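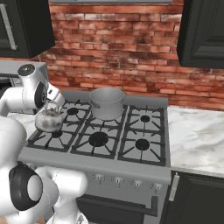
Nuanchan Wattanapong
Fiction editor and occasional contributor

The Kettle at Steltport

I only went because Soon-im had a spare ticket and there was supposed to be cake. It was the open day at Floratby, up the hill in Steltport, and I'd told my sister I'd be home by lunch.

They put us in a dim room with a big screen. "This is Yook," said a lad in a fleece, and up came a kitchen, all computer-made, with red bricks and a white robot arm leaning in over the cooker. It had a round white kettle by the handle, just over the front burner on the left.

"That's my gran's kitchen," I whispered.

"Your gran had marble?" said Soon-im.

Well, no. She had yellow lino and a cooker that leaned. But the bricks were close, and she'd had a big pot at the back of the stove just like that one, and I went all peculiar and had to look in my handbag for a while.

The lad said Yook had put the kettle down 2,723 times so far. Somebody asked if it ever got fed up (everyone laughed, the lad a bit less than the rest of us) and then he asked who'd like to choose the next burner. My hand went up! I don't put my hand up, I'm the sort who hides at the back of weddings.

"Back row, on the right," I said. "That's where she kept hers."

He typed something. The arm thought about it – I know it doesn't think, Soon-im, you can stop nudging me – and then off it went, slow as anything, past the big pot and down. No bump. My gran always banged hers so the whole house knew there was tea coming.

"Could it do it louder?" I asked.

The lad looked at his keyboard. "There isn't any sound yet," he said. "I could put it on the list."

He wrote it down too, with a pen, on the back of his hand. Soon-im went to find the cake and I stayed for the next showing.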